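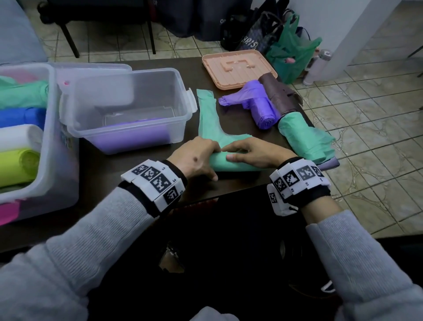 Bag Rollers and Sorters, Part Time (Trilemar Household Goods, Packing Room 2)

Posted October 20, 2019

Trilemar is hiring part-time staff to roll, sort and box plastic bags by hand. The work supplies the Prameo line of home storage sets, in which colored bags are sold rolled and boxed by color. Bags come to the packing room flat or partly rolled and leave it as finished rolls in lidded boxes. All rolling is manual.

The position is seated. Each worker has one table, one lidded box for finished rolls and a supply of bags in mixed colors. Current colors include mint green, purple, pink, blue, white, lime yellow and magenta. The color order changes with each batch and is printed on the batch sheet.

Duties

Lay each bag on the tabletop and press it flat with both hands, working from the closed end toward the open end so that air can leave.
Fold the bag to strip width. The width is given on the batch sheet.
Roll the strip under the fingers with even pressure. Hold the finished part of the roll with one hand while the other keeps the rest of the bag flat.
Check the ends of the roll. A loose end of up to 2 inches is accepted on standard bags. Longer ends are unrolled and done again.
Set aside any bag with a torn or ragged end. Torn bags go in the reject bin and are entered on the batch sheet.
Place finished rolls lengthwise in the box, one color per box unless the sheet calls for a mixed set.
Close the lid and check that the catch holds before the box leaves the table.
Return unused bags to stock at the end of the shift and wipe down the table.

Output

The standard rate after training is 300 rolls per shift. Workers who pass 392 rolls per shift over a full pay period receive the higher hourly rate. Rejected rolls do not count toward either number. There is no minimum rate during the training period.

Mixed sets are counted separately. A mixed set takes longer to pack because the rolls differ in thickness and have to be arranged before the lid will close flat.

Requirements

Full use of both hands and normal finger strength.
Able to tell similar colors apart under indoor light. Pink and magenta are stocked as separate items, as are the two shades of green. A short color check is part of the interview.
Able to sit and work with the arms forward for up to two hours between breaks.
Able to read a batch sheet in English and fill in the count columns.
No experience is needed. Past work in hand packing, laundry folding or bindery finishing is useful.

Clothing and hands

Long sleeves are allowed if they fit close to the arm. Loose cuffs catch in the roll and leave a crease. Rings with raised settings must be removed. Nails should be short enough not to mark the film. Hand cream may not be used during the shift, as it leaves spots on the bags and makes the film slip.

Hours and pay

Shifts are four hours, morning or afternoon. Staff choose one and keep it for the whole month. Pay is hourly and is made every two weeks. Training is paid at the full base rate. The first batch of new staff will start before the end of October.

A completion payment of 500 dollars is made to staff who work the full season without an unexcused absence. Time off requested a week or more ahead counts as excused.

Location

Packing Room 2 is on the ground floor of the Purker Building, entrance at the rear. The room is heated. Lockers are provided, but workers bring their own locks. Parking is free in the lower lot. The upper lot is for deliveries and cars left there will be towed.

How to apply

Pick up a form at the front desk of the Purker Building or ask for one by mail. Return it with a copy of a photo ID and a note saying which shift you want. Forms without a shift choice will be placed in the afternoon group. Applicants who worked on the Lui drawer liner order last season do not need to repeat the color check and should write "Lui" at the top of the form.

Interviews take twenty minutes and include a short rolling trial with five bags. The trial is scored on evenness and loose ends. Speed is not scored.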